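Home | Kitchen | Laundry | Mending | Workshop | Ask a question

Sheets, covers and the bits in between

Reading time: 4 minutes

I got a whole pile of messages after my piece on airing cupboards, and most of them wanted to know the same thing, namely how I get bedding to come out looking decent without ironing it. I don't iron bedding. I haven't since we moved to Porkgate, where the only socket near the ironing board is behind the freezer, and life is too short for that much stretching!

So it all happens between the washing machine and the bed. Start by not overfilling the drum. If I can't get my flat hand in on top of the load, something comes out again. Two double sheets and their pillowcases is plenty for my machine, and I button up the duvet covers first, or every sock in the house ends up in the corner of one (I once lost a tea towel in there for a month).

When the cycle ends, get it out. I set a kitchen timer because I can't hear the beep from upstairs. Take each piece by two corners and give it a proper hard snap, then fold it in half over the line with the hems level. It takes a minute longer and it saves you most of the creases.

For fitted sheets I peg along the elastic with the pockets hanging open. If the corners are tucked inside each other they stay damp for hours, and you only find out when you're making the bed at ten at night.

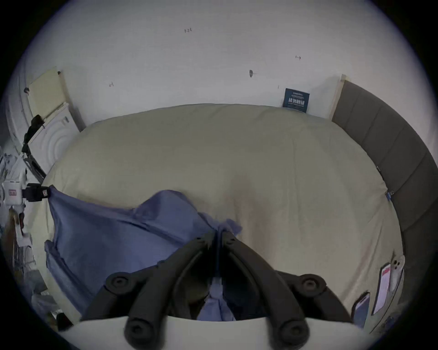
Now, folding. I do use the bed for this, it's the only flat thing in the house big enough. Lay the big piece down, smooth it from the middle outwards with your forearms, and let it sit for a bit before you do anything else. Cotton seems to relax if you leave it alone. Then fold in thirds lengthways, smooth again, and fold in thirds the other way. I keep the set together inside one of its own pillowcases, so there's no hunting for the match in January with cold feet.

A few things people asked about:

Bobbling. Mostly it's from washing sheets with towels. Keep them apart and turn polycotton inside out. If you've already got bobbles, a cheap fabric shaver does the job, but stretch the cloth tight over a tray or you'll nick it. Ask me how I know.

That grey look. Usually too much powder. I went down to half what the box said and after three or four washes the whites had perked up no end. I had an Imel machine years ago that left powder in the folds whatever I did, so if yours does that, try dissolving it in a jug of warm water first.

Yellow marks on pillowcases. Soak overnight with 200 g of soda crystals in a bucket of warm water, then wash as normal. Gloves on, please. Not for silk or wool.

Coloured sheets fading. Dry them in the shade, or hang them inside out. Dark blues and greens are the worst for this and they fade in a stripe exactly where the line was, so move them along halfway through the afternoon if you remember.

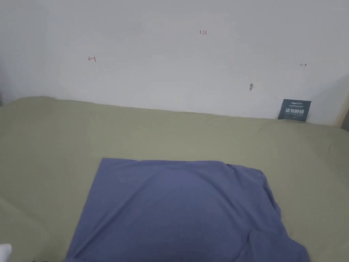
Blue on green, with the wall behind.

If you're buying new, take the thread count with a pinch of salt. Dario Bassi, who had the linen stall at Plarnitz market when we lived out that way, used to make me hold every sheet up to the light and pull it on the slant. If it sprang back he'd let me buy it. I've still got the Lo Presti set I bought from him and it has been washed more times than I'd care to work out, and the only thing that's gone is the elastic on one corner.

Which reminds me, elastic! Don't throw a fitted sheet out over it. Unpick a couple of inches of the casing, safety-pin new elastic to the old, and pull it through. Stitch the ends flat and close the gap by hand. Roughly half an hour with the radio on, and I'm a slow sewer.

Next time I'll do duvets, including the one I nearly ruined in the launderette. If you've got a good way of drying a feather one indoors, send it in, I'm all ears.

2,094 readers found this page useful

Contact | Copyright | Back to top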